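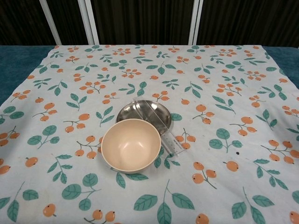
Peach bowl, steel dish and ruler on the berry cloth

Is my Trikia glass bowl really hand-blown?
Melina Tzanetos

I paid $458 for a green art glass bowl at a gallery in June. The card said hand-blown, signed, one of 100. It's 32 cm across and there's no number on it anywhere, only a squiggle near the base. The gallery says the maker "doesn't always number". Sounds convenient to me. Can anyone tell from the glass itself?

Radek Vlček
Look underneath. Blown pieces usually have a pontil mark, a rough scar or a patch where it's been ground smooth. A mould seam up the side is a bad sign, though plenty of decent glass is blown into moulds, so a seam won't settle it. Bubbles prove nothing – factories put them in on purpose. I'd be more bothered by the edition claim. If it's one of 100, somebody should have a list. Ask for it in writing and see how quickly they reply.

Hrefna Egilsson
if you like it who cares

Prys Morgan
She paid $458, so I'd say she cares. I bought a "signed" vase from Jemell and the signature was a sticker. Took nine emails to get a refund. Keep the card and your receipt, and don't let them swap it for store credit.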